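Disassembly Sequencing for Desktop Computers: Planner and Supervisor Software
Project report, Miyuki Hayashi and Akihiko Katayama
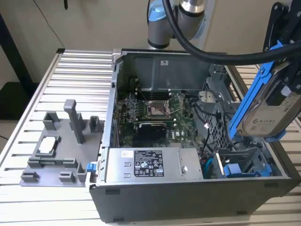 1. Introduction

Our project covers the software that decides what the arm does next when it takes a desktop computer apart. The arm, the gripper and the low-level motion control were already working when we joined in February. What was missing was a layer above them. Each removal was a separate script, started by hand, and if a drive stuck the script stopped and the operator had to work out where it had got to.

We were asked to replace the scripts with a planner and a supervisor. The planner is called Clilis and the supervisor is called Wernix. Both run on the lab PC at Girkosthorpe.

2. Planner

Clilis holds a graph of the parts and what blocks them. A hard drive in its carrier is blocked by the side cover and by its own cables. A processor is blocked by the cooler and by the retention lever. The graph for one model of tower is written by hand in a text file. We had hoped to build it from the camera data but ran out of time.

Given a target part, Clilis searches backwards through the graph and returns a list of steps. Each step names a skill (grip, pull, tilt, place), the part it acts on and the place the part should end up. Search time was never a problem, as the graphs are small.

3. Supervisor

Wernix runs the steps and checks each one. We wrote it as a state machine. For a pull, it compares the gripper opening and the wrist force before and after. If the opening has closed further than the part allows, the part is treated as dropped. If the force passes the limit, the arm backs off and tries again with a small tilt. After 2 failed retries it stops and asks for help.

The tilt mattered most for drives. A straight pull tended to jam the carrier against the side of the bay. The tilt does mean that the drive leaves the bay at an angle, so the path planner needs its real pose and not the one in the model. We read this from the wrist joint after the pull and pass it on. Before we added this, the collision check passed paths that clipped the chassis.

4. Logging

Wernix writes one line for every change of state. The first version also wrote the full force reading each cycle, and the files became too large to open. It now keeps only the readings from the last second before a failure.

5. Tests

We logged 341 attempted steps, giving 1444 lines in the state log. The force limit was set separately for each skill. Most of our debugging time went on false drops, where the gripper had closed slightly on a thin part and Wernix decided that it was gone. A wider tolerance for thin parts fixed most of these.

6. Remaining problems

Cables are not in the collision model. The operator still confirms that they are clear before each drive is pulled. The part graph also has no way to say that a part is missing, so a tower with an empty bay has to be given its own file.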